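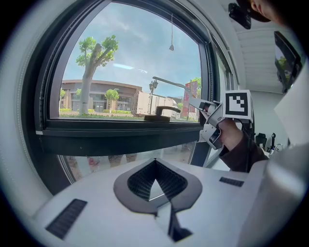 3.2 Operable windows and their hardware

The second group of rooms in the Bretwood survey have windows opened by a crank handle at the sill. Figure 2 shows one such window, with an arched head and a black frame, facing a street with trees and a low commercial building. The handle is dark bronze, with a round base and a bent arm.

Occupants of 20 rooms were asked how often they opened the window during working hours, and each was scored from 0 to 100. Scores were lowest where furniture stood in front of the sill and the handle could be reached only by leaning. In 4 rooms the handle had been taken off and stored in a drawer. The Skorkemau rooms, which have sliding sashes, are treated separately in Section 3.3.

Pull cords were recorded but not scored. The window in Figure 2 has a thin cord with a small knob hanging from the top.

Figure 2. Arched window with crank handle at the sill.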